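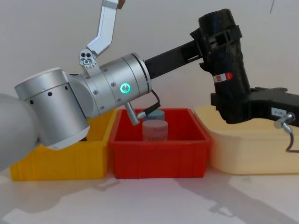
Kiyoshi Yagi
Monday, 7:40 a.m.

1/ Good morning, everybody! A few of you asked how I keep small stuff sorted without losing my mind, so I'm going to ramble about bins for a while. Get your coffee. I have opinions (you knew that).

2/ I like open plastic bins, side by side on a table, no lids. Lids are where sorting goes to die. You take one off, you set it down, you put something on top of it, and by lunchtime you have a pile with a lid in the middle of it.

3/ Three is my number. I tried 8 once, on a long shelf at Kawaguchi, with lovely printed labels I was very proud of, and I spent the whole afternoon walking back and forth deciding whether a thing was a "clip" or a "fastener." My feet hurt and the shelf looked worse than when I started.

4/ With three you just go: keep, move along, not sure. The "not sure" bin is the one that matters! Let yourself use it. My mother would stand over a drawer for ten minutes with one rubber band in her hand, bless her, and I have the same streak.

5/ Color helps more than labels do, at least for me. I like red for "not sure" because my eye goes to it when I walk past and I feel a little bit guilty, in a useful way. 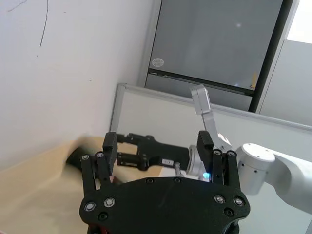 6/ The other thing is to push the bins right up against each other. If you leave a gap, something small will find it, and then it's on the floor, and then it's under the radiator until spring. Ask me about the watch battery sometime.

7/ Table height! I worked at a low one for years and thought I just had a bad back. If you have to bend to see the bottom of the bin, raise the table or get shallower bins. I put mine up on blocks in June and I wish I'd done it when I was 30.

8/ How long does it take? I sorted a whole moving box last month, the one from the Hilon place that I'd been carrying around sealed. I set a timer for 30 minutes, stopped when it rang, had some toast, and did another 30. Most of it turned out to be pens. Does anyone else own this many pens?

9/ Please don't go buy a fancy set before you start. I had the Triren ones in my cart for a week, the stacking kind, and then I found perfectly good bins in the hall closet holding nothing but other bins.

10/ Okay, I have to go catch my bus. Tell me what you put in your "not sure" bin, I really do want to know, and I'll read them all at lunch.

1,683 likes

Comments

marigold_lane: Mine is all keys. I don't know what a single one opens and I'm not throwing them out.

dtp_osei: Team no lids!! My husband disagrees and he is wrong.

quietporch: How deep are yours? I bought deep ones and everything small vanishes at the bottom.

Kiyoshi Yagi: @quietporch Go shallow if you can! Past my wrist is too deep for me.

benno_k: I need to hear about the watch battery.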